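Dernholm Community Café: how the spring is going

Hello Kirsten, and hello to everyone else at the Edier fund who reads these. I promised you a proper update before the summer, so I'm writing it on Friday 7th May with a pot of tea beside me and the phone switched off.

The short version is that the café is open three mornings a week and the soup is good. The long version involves the boiler. You'll remember from my last letter that the old one was making a noise like a goods train, and we'd set aside 300 pounds for having it looked at. The engineer came twice, replaced a valve and a bit of pipe, and charged us 200, so I'd like to move the leftover hundred into the food budget if you're happy with that. Onions have gone up again!

Our busiest morning is still Friday. We had 24 people in for lunch last week, which is as many as we can seat without somebody perching on the piano stool (somebody did anyway). Mondays are much quieter and I was worried about that to begin with, but I've come round to it. The Monday lot stay longer and talk more, and two of them have started doing the crossword together, quite loudly.
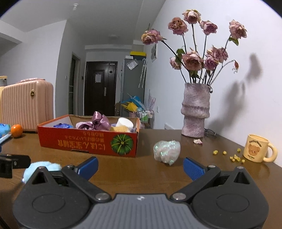
Ragnheiður Frandsen has taken over the baking and it has made a huge difference. Before Easter we were buying in cakes, and they were fine, but they came in a box and tasted of the box. Now we have rye bread, cardamom buns and a rhubarb thing that goes before I can get to it. She bakes at home the night before and drives it all over, so I've started paying her petrol out of the small costs line. It comes to about 20 pounds a month and I've kept the receipts for you.

The chatting table was your idea, Kirsten, and I have to admit I wasn't sure of it. I thought people would feel they were being put on show. What happened was that a retired bus driver sat down there on the first morning, told a long story about a goose on the ring road, and the seats filled up round him. We've had a few new faces come in on their own and go straight to that table, including a young mum who had moved here in January and hadn't met a soul.

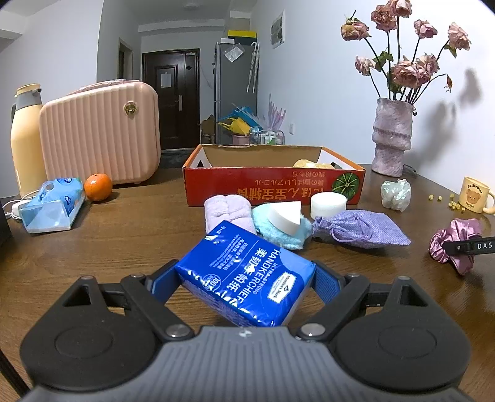

Some things haven't gone so well. The evening meal we planned for March had to be dropped when only a handful of people put their names down. I think seven o'clock was too late, and it was pouring with rain that whole fortnight. I'd like to try again in June with a five o'clock start and something cold, so that we aren't all standing over the cooker in the heat. The leaflets were late too, and that one was my fault. I sent the printer the old opening times and had to pay for a second batch.

I also still owe you the hygiene certificates. Mine and Ragnheiður's are done, and I'll scan them when I'm next at the library.

Could you let me know about moving the boiler money by the end of the month? And do come for lunch if you're over this way. Come on a Friday, but get here before twelve if you want a bun.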